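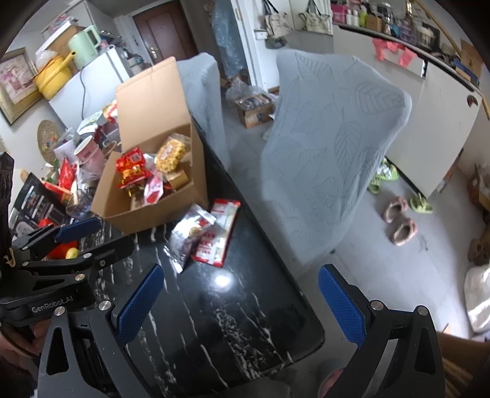

Snack box swap fills up kitchen tables across Kerum

25/10/2025

If your cupboards are anything like mine, there's a shelf where the snacks go to be forgotten. You buy a bag, somebody gives you another, and by fall you can't close the door. So I was pretty happy to hear that the Kerum snack swap is back for a second round, and that this time it's running out of Torkstead Hall with a lot more room!

The idea is simple. You get a cardboard box, leave the flaps up, and put in whatever packets and bags you'd like to pass along. Everything has to be sealed and in date. Then you bring the box over, set it down on one of the long tables and go home with a different one. The September round drew 23 households, and 12 more have signed up since then, which has Emiliano Echevarría (he keeps the sign-up sheet) hunting for extra tables.

I've been looking at how people pack, and I have to say the dining table is where it all happens. One box I like a lot is sitting open on a glossy black table with white veins running through it, with two chairs drawn up in light grey leaf-pattern covers – well, one chair is half hidden behind the box, but you get the idea. In it there's a red-and-gold packet with Chinese characters, a clear bag of little round yellow things that could be candy or could be puffs, a gold-colored box and something pink and white. Two more packets are out on the table in front, one silver and one red and white. I'd take that box home in a heartbeat.

And I love that the rest of the table is just as busy, with the glass cup, the product box and what might be a lemon all crowded together by the woven placemat. It looks like my place on any given evening. Even the top of the fridge is doing its share, with a mint-green kettle and a yellow pot up there next to another cardboard box.

Shengli Qin, who has done the swap once already, told me she puts the heavy stuff in first and the bags of puffs on top. "I crushed a whole bag of shrimp chips in September and I still feel bad for whoever got it," she said. She also tucks in a note if the labels aren't in English, with the main ingredients written out. That's a rule for everybody this time, mostly on account of nuts and shellfish. Handwritten is fine.

Boxes can be any size up to what one person can carry. If you don't have one, Pronwood has offered its empty cartons, and you can pick those up by the side door on Semeniuk Street until 8 in the evening. Please don't bring homemade food, anything that needs a fridge, or chocolate if the weather stays this warm – my own box learned that one the hard way.

Drop-off is in the main hall and the picking starts once all the boxes are out. It's free, kids are welcome, and anything left over goes on the shelf by the entrance for people to help themselves. To get on the list, leave your name with Emiliano at the Torkstead front desk and tell him how many boxes you're bringing.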